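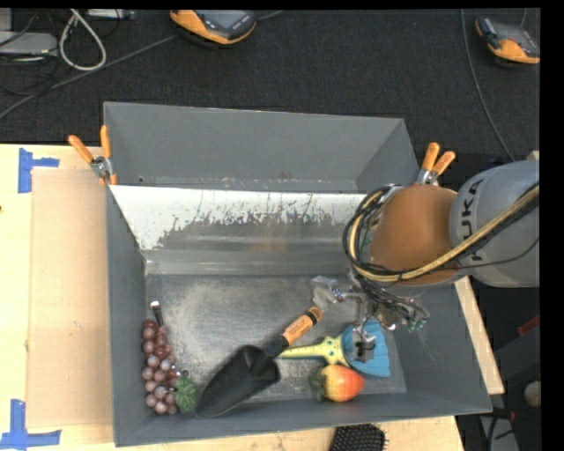
Ticket 810: Picking cell stops during visitor demo
Opened by: Tarcísio Amaral
Site: Ludell, ground floor
Priority: High until the open day, then normal
Status: Closed, one item carried over

Reported problem

The cell ran the bin demo for the Assunção visit and stopped twice in front of the guests. Both times the arm was over the right half of the bin and going down for an item. The pendant showed a protective stop. I reset it, jogged the arm up by hand and carried on. The visitors were fine about it but we lost a good part of their slot. Open day is 2024-09-29 and I would like this sorted before then.

Items in use were the usual demo set: garden trowel, starfish beach scoop, artificial grapes and the red and orange artificial fruit. Kondska software, no changes on our side since the last update.

Reply from Trerkus support

Thanks for the report. Please send the log from the stop and tell us:
- which item was the target each time
- whether the bin has been moved or swapped
- whether the clamps on the sides are tight
- whether the cable loop by the orange joint catches on anything when the arm goes low

Please don't raise the force limit for now.

Tarcísio Amaral

Log attached. Target was the trowel the first time and the beach scoop the second. Bin is the same one. I checked both spring clamps and the left one was holding, but the right one had crept along the side and I could shift the bin with one hand. Cable loop looks all right. I ran the arm down slowly with nothing selected and it didn't touch the bin wall.

The tape marks on the table were put down at the last visit. Should the bin line up with them?

Trerkus support

The tape is only a rough guide. Use the taught corner points and check them again after any move. From your log the arm met the floor of the bin 2 mm sooner than planned, in both stops. That fits with a bin that has shifted or is not sitting flat.

Please do the following:
1. Empty the bin and seat it flat on the table.
2. Refit both clamps.
3. Teach the corners again.
4. Run 200 picks at demo speed with the full set of items.

Tarcísio Amaral

Done. Corners taught again. Stopped at pick 31, on the trowel. Different message this time, "grip lost", no protective stop. The handle had turned in the fingers. I restarted the count and it then got through all 200 without a stop.

Trerkus support

Grip lost is a separate matter. Kondska picks the trowel by the handle and sometimes chooses a point too near the end cap. You can set a keep-out length for that item in the item settings. Start with 20 per cent of the handle at the cap end.

Tarcísio Amaral

Set as advised. Did another short run in the morning, no faults. Then ran it through the open day with the public standing at the barrier. No protective stops. One grip lost on the grapes, which the cell retried by itself.

Carried over: grapes, look at grip point in October when the next software version is in. Please close the rest.

Trerkus support

Closed. Grapes item moved to its own ticket.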